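Ulari Residence: Room Preparation and Linen, Frequently Asked Questions

By Orathai Saithong
07/06/2018
3 min read
14 shares | 11 comments

The following answers apply to all family rooms in the Bota and Nowicki buildings. Residents of the Flulach annex should refer to the separate notice posted in their entrance hall.

What bedding is supplied with a family room?

Each bed is supplied with one fitted sheet, one mattress protector, one duvet with cover, and two pillows per adult. Additional blankets may be requested at the front desk at no charge. Residents may use their own bedding if they prefer, provided that the mattress protector remains in place.

How often is linen changed?

Linen is exchanged every 14 days. Used sheets and covers should be placed in the bag provided and left outside the room door by 11 a.m. on the day of exchange. Personal bedding left in the bag will be returned, but a delay should be expected.

Are residents required to make the beds before an inspection?

The bed need not be fully made. Staff ask only that the fitted sheet be on the mattress with all corners secured, and that the duvet be folded and set aside. Light creasing is acceptable and will not be recorded.

The fitted sheet keeps slipping off one corner. What should be done?

Begin with the corner nearest the wall, then secure the one diagonally opposite before attending to the other two. If the sheet still comes loose, it is probably the wrong size. Large and standard sheets are stored together and are sometimes issued in error. The front desk will exchange the sheet during office hours.

How should children's toys be stored?

Toys may be kept on shelves, in drawers, or in open baskets. Floors must be clear on cleaning days so that the parquet can be swept and mopped. On those days, baskets may be placed on the bed until the floor is dry. Soft toys are best kept in a basket with perforated sides, which allows air to circulate.

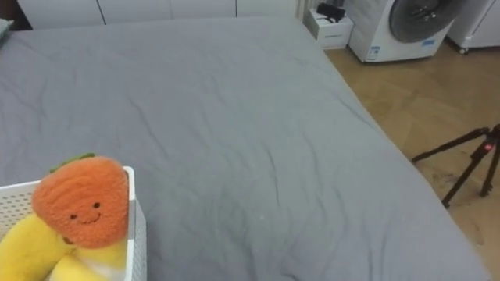
Baskets with rough or dirty undersides should be wiped before they are set on clean linen. Please do not stack filled baskets on a bed.

May soft toys be included in the linen exchange?

No. The contracted laundry does not accept toys of any kind. Residents may wash them in the machines on the ground floor after consulting the label.

Is there a charge for damaged linen?

Ordinary wear is not charged. Torn or permanently stained items are billed at replacement cost, and the resident is notified in writing beforehand.

Whom should residents contact with other questions?

Inquiries may be made at the front desk or by dialing extension 851 from any house telephone. The current linen schedule remains in effect through the end of September.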